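4.3 Vider et nettoyer le bac de tri

Ce chapitre concerne le bac gris ouvert Brostus posé sur table. Comptez 28 minutes pour un nettoyage complet, séchage non compris. Pour un simple dépoussiérage, reportez-vous au chapitre 4.2.

Matériel nécessaire
Deux chiffons doux non pelucheux
Une brosse à poils souples
Eau tiède et savon neutre
Une caisse pour les objets retirés

ATTENTION : n'utilisez ni solvant, ni poudre à récurer, ni éponge abrasive. Les surfaces rayées retiennent la saleté et se nettoient moins bien ensuite.

1. Dégagez la table autour du bac et posez la caisse à portée de main.

2. Retirez d'abord les lunettes et les emballages souples. Tenez les lunettes par la monture, sans appuyer sur les verres.

3. Retirez ensuite les gobelets, les canettes et les objets durs. Videz tout récipient qui contient encore du liquide au-dessus d'un évier.

PRUDENCE : une canette déformée peut présenter des arêtes coupantes. Portez des gants.

4. Brossez le panneau incliné de haut en bas, puis le fond. Insistez le long de la jonction entre les deux, où s'accumulent les miettes.

5. Passez le chiffon humide savonneux sur le fond. Laissez agir 2 minutes sur les taches sombres, puis essuyez. Recommencez si nécessaire.

Remarque : une surface marbrée ou des traces de frottement sur le panneau incliné relèvent de l'usure normale. Elles ne justifient pas un remplacement (réf. du fond : 528).

6. Séchez avec le second chiffon, angles compris.

7. Remettez les objets en place. Ils peuvent être regroupés d'un seul côté, à condition qu'aucun ne dépasse de la paroi avant.
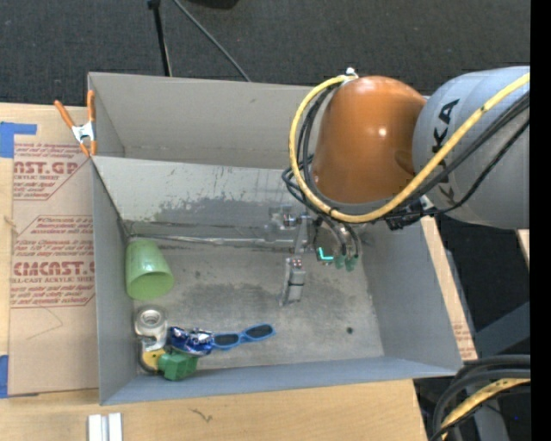 4.4 Remplacer le fond

Si une tache persiste après deux nettoyages, le fond peut être conservé tant qu'il reste lisse au toucher. En cas de fissure, commandez la pièce 528 auprès du service Batbridge, à l'attention d'Ursina Ammann, en indiquant le numéro inscrit sur votre bon de livraison.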